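How to plan a furniture layout before you move in

When I moved to Skorcombe I carried the same wardrobe up the stairs, down the stairs and up again. It did not fit where I wanted it. After this day I started to plan every room on paper, and now I teach the same method to new members. It needs a tape measure, a pencil, an eraser, squared paper and one quiet evening.

What you need to measure

Begin with the room while it is still bare, if the landlord allows you a visit. Measure each wall at floor level and write the number at once. Do not trust your memory between two rooms. I use centimeters, because the calculation is easier, but inches work the same if you stay with them to the end.

Then measure these things, in this order:

The width of every door, with the direction in which it opens.
The distance from the corner to each window, and the height of the window sill.
The radiators, including how far they come out from the wall.
The power outlets and the switch for the light.
The depth of the baseboard.

The baseboard looks like a small matter. Mine was thick, and a bookcase with a straight back stood away from the wall because of it. If your furniture goes down to the floor at the back, add the baseboard to its depth.

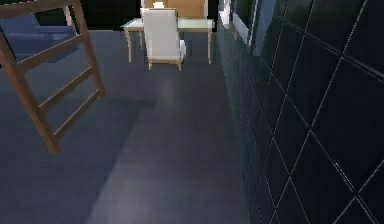

After the room comes the furniture. For each piece you write the width, the depth and the height, and for everything with doors or drawers you write also how far they come out when open. A drawer that needs 44 centimeters must have 44 centimeters, and then a person must still stand in front of it. Many plans fail in exactly this place.

Drawing the room

Take squared paper and decide that one square is 20 centimeters. Draw the walls first with a light hand. Mark the doors with a quarter circle, so that you see the floor they use when they open. Mark the windows with a double line. The radiators you can fill with pencil, and they count as forbidden area for anything made of cloth.

Cut the furniture from a second sheet in the same scale and write the name on each piece. Khrystyna Pylypenko, who checked this page for me, prefers colored paper: one color for things that must stay against a wall and another for things that can be free in the room. I tried it and it is faster to read.

Where the big pieces go

Start with the largest piece, normally the bed or the sofa. It has the fewest possible positions, so it decides for the others. Try it on every wall, also the ones you do not like. For each position ask the following:

Can I reach the window to open it?
Is the way from the door to the window free?
Does it cover an outlet that I need every day?

Leave 60 centimeters for a path where one person walks, and 80 if two people must pass or if you carry laundry there. These are my own numbers and I am not a wide person, so please try them in your present home with two chairs before you believe me.

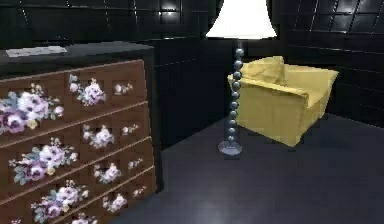 Skorcombe Newcomers Club, Home and Moving Team

A chest of drawers is the piece that people place too late. It looks small on paper, then the drawers open into the bed. Put it second, directly after the largest piece. If it stands beside a door, check that the door handle does not hit its side. If you have only one possible wall for it and the open drawer leaves no place to stand, consider to put it in the hallway. Mounir Shawky did this in his apartment and he keeps the bed sheets in it, next to the bathroom, with good result.

Tables need space for the chairs. Count 75 centimeters from the table edge to the wall, so a person can sit down and get up. If you eat alone most days, one side of the table can be against the wall and you pull it out for guests.

Lamps you put last. Draw a small cross for each one and a line to its outlet. When a line crosses a path, move the lamp or change the path. Please do not solve this with a rug over the cable, because the cable becomes damaged under the feet and can start a fire.

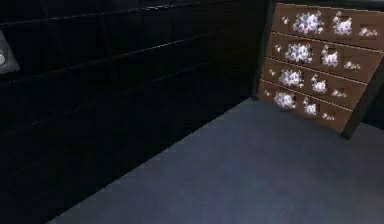
Testing the plan on the real floor

Paper does not show everything. On the first visit with the keys, bring painter's tape and mark the three biggest pieces on the floor in their full size. Walk from the door to the window, and pretend to open a drawer. It feels a little foolish, but I moved my desk twice with tape only, and tape is not heavy.

Test the tape on a hidden place first if the floor is old or varnished. Remove it the same day.

At the same visit, measure the way in. You need the narrowest door, the ceiling height on the stairs and, if there is one, the inside of the elevator. For a tall cabinet that you carry lying down and then raise in the room, the diagonal of its side must be shorter than the height of the ceiling. Multiply the height by itself and the depth by itself, add the two, and take the square root. A cabinet of 200 by 40 centimeters needs almost 204. In a low attic room this can be the difference.
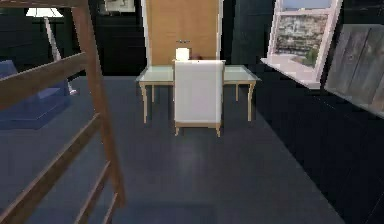

Reading time: 5 minutes

On the moving day

Tape the finished plan beside the door of each room, at eye height. Write the room name in big letters and put the same name on the boxes. The helpers then ask you less and you can stay by the truck.

Bring in the largest piece first and put it in its final place before the boxes come. Drawers travel better outside the chest, each one with a number on a piece of tape, so they return to the right opening. Screws go in a bag and the bag goes in your own pocket or handbag, not in a box.

If something is wrong with the plan, do not correct it on the same evening when everybody is tired. Sleep one night there. I wanted to turn my bed the first evening, and in the morning the light came from the good side and I left it.

Squared paper and a tape measure can be borrowed from Hicham Shawky at the Tuesday meeting. Please return the tape measure the week after, we have only the one.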